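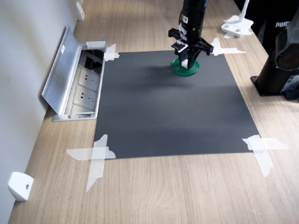 Open day at the Moriarty building

I drove over to Jiltville for the open day at Prekden. They are a small company that works on robot arms, and once a year they let people in to see what they have been doing. I had signed up in the fall and then forgot, and the reminder came the night before. It is 91 miles each way from my house, so I left early and got there with time to sit in the car and eat a sandwich.

Prekden has the second floor of the old Moriarty building, which I remember as a furniture showroom. The stairs are the same. Upstairs it is all gray walls and long wood tables now. There was a sign-in sheet, a stack of name tags and a coffee urn. I'd guess most of the people there were either students or parents of students. I was neither, and I didn't see anyone else from our club.

Olga Azevedo gave the talk at the start. She runs the group that does what they call tabletop work, meaning an arm, a table and whatever you would find in a kitchen drawer. She kept it short. She said the arms themselves are bought in and what Prekden does is teach them. A person moves the arm through a job many times, the motions get saved along with the camera video, and then a program is trained on all of it. For the job we were going to see, they had saved 400 runs. Somebody asked how long that took and she said two people, 9 days, and a lot of complaining.

Then we split up and went to the tables. I picked the one with the lid, mainly since it had the shortest line.

The setup was plainer than I expected. There is a dark gray mat on the tabletop, held at the corners with crossed strips of white masking tape. The arm reaches down over it with a black two-finger gripper. The thing being picked up was a round green lid, or it might have been a shallow dish. I called it a lid all day and nobody corrected me. The gripper closes on the rim. That is the part they were there to show, because a flat round object lying on a flat surface gives the fingers very little to get hold of.

Lakmal Navaratnam was running that table. He had the arm go through the job several times while I stood there. It comes down slowly, stops a little above the mat, shifts sideways a small amount, and comes down again. Then the fingers close. When it works, the lid comes up a few inches, moves over, and gets set down again. When it doesn't, the rim slips out and the lid drops back with a click, and the arm goes up and starts over. I saw it miss twice. One of those was after a boy next to me asked if he could move the lid, and he put it right at the edge of the mat. Lakmal let it try three times from there and it got it on the third.

I asked him why the mat. He said the bare wood was hard for the cameras in the afternoon, when the light comes across it and the grain shows up. The mat is dull and dark and the lid stands out. It still picks up some shine in the middle, and he said they have stopped worrying about that. The tape I asked about too. They started out with double-sided tape underneath, but the mat crept when the gripper pushed on it, and by the end of a day everything would be off by a finger's width. Masking tape over the corners is ugly and holds fine. He changes it when it starts to curl.

I have the same problem with the drill press pad in my garage, so that was worth the drive by itself.

The other thing I noticed was the outlet box built into the table, the kind with a metal lid that flips up. I have wanted one for my bench for years. I asked where they got theirs and Lakmal said it came with the tables, which they bought used from an office in Lalwood that was closing. So no help there, but I did measure the opening with my hand.

We got to try moving an arm ourselves at a different table, with a sort of handle you hold while the arm copies you. I was bad at it. There is a small delay and you end up overcorrecting, so the gripper wobbles back and forth over the thing you want. The woman ahead of me did it on her first try and said she does a lot of sewing. I got a sponge picked up and dropped it on the wrong side of the line. After that I understood better why 400 runs would take 9 days.

There was a question period at the end. A man wanted to know when he could buy one to unload his dishwasher. Olga said she would not put a year on it. She said picking up a lid from a mat is one thing, and a wet lid wedged under a pan is something they have not tried yet. Another person asked what happens if a hand gets in the way. The arm is set to stop if it meets more than a light push, and she showed that by pushing on it with her palm. It stopped, and it took a minute or so to get it going again.

I would have liked to hear more about the cameras. There were questions about jobs and about money that used up most of the time, and I can see why people ask them, but it meant the technical side got skipped. There is a sheet to take home that lists some of it. I have it on the refrigerator.

If you want to go, they are doing one more in February, a smaller one, by sign-up at the front desk or by phone. Parking is behind the building. The lot in front belongs to the dentist and they do tow. Wear something warm, as they keep the heat low up there, and get there before the talk if you want a seat. I stood at the back and my knee let me know about it on the way home.

Next post will be the bench, if the wood comes.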